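Wing foiling at Clanley

Wing foiling is the sport where you stand on a short board with a hydrofoil under it and hold an inflatable wing in your hands, with no lines and no mast. I keep this page as a sort of encyclopedia entry for our local version of it, at Clanley, and I add to it when I learn something (or when somebody at the ramp tells me I've got it wrong, which is often enough).

Where it is

Clanley is a wide, shallow bay with a sandbar across most of the mouth. The locals split it into two bits: the Pond, inside the bar, and Cludar, the choppy stretch on the outside. Most people learn on the Pond. I did too, and I was terrible! I spent my first August there on my knees, drifting steadily toward the moorings and apologizing to people in kayaks.

The best wind comes from the southwest and fills in after lunch. Anything from the north is gusty because of the hill, and I've stopped bothering with it. Watch the tide as well. At low water the sandbar is a lot closer to the surface than you think, and a foil mast sticks down far enough to find it. You go over the front, the board stops dead, and you get to walk home.

How it started here

The first person to fly a wing at Clanley was Oda Wallin, who had windsurfed the bay for 30 years and got tired of carrying masts. She bought a secondhand board, taught herself in a winter, and then taught half of us. Her old route from the ramp to the far marker and back is still called the Sjöberg run, after the boathouse you turn at. There's an informal race over it every year, and the last one I wrote up was on 10th October, in a breeze that quit halfway around. I finished paddling.

Gear

Beginners want a big floaty board and a big slow front wing on the foil. I'd say that twice if I could. I started on a board that was too small, sold to me by a very cheerful man, and it cost me a whole season. As for the hand wing, a 5 covers most afternoons on the Pond, and the heavier riders go up to a 7 when it's light. A short mast is forgiving while you learn and keeps you off the sandbar a bit longer.

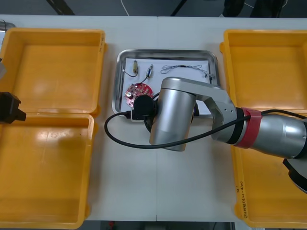 Looking after the foil is the dull part, and I have got it wrong in every way there is. Salt gets into the bolts and they seize, so I take the whole thing apart after each session, rinse it, and put a smear of grease on the threads before it goes back together. Do it over something with sides. Shallow, open yellow plastic bins are just the thing, with a smaller steel tray for the little bits, and a bright color means a washer or a screw shows up right away. I used to do mine on the grass next to the car. I must have fed that lawn a full set of titanium screws over the years.

Learning to fly

The usual order goes kneeling, standing, riding along without lifting, then short hops up onto the foil. The hops are where everyone gets stuck. You come up, get excited, lean back, and the board leaps out of the water and dumps you. Keep your weight forward and look at the horizon (I still say "horizon" out loud). Ngaio Bright, who has the tidiest jibes on the bay, told me it took her 21 sessions to make one dry. I was well past 50 and I'm not going to say how far.

Rules of the bay

Swimmers have the strip by the ramp, so walk your board out past the last post before you get on. Wear a helmet and an impact vest. Give kites plenty of room on the downwind side, and keep off Laltton Bank when the seals are up on it. The channel belongs to the ferry, always, and the skipper does use his horn.

See also: Pond tides, Cludar in a westerly, wing repair.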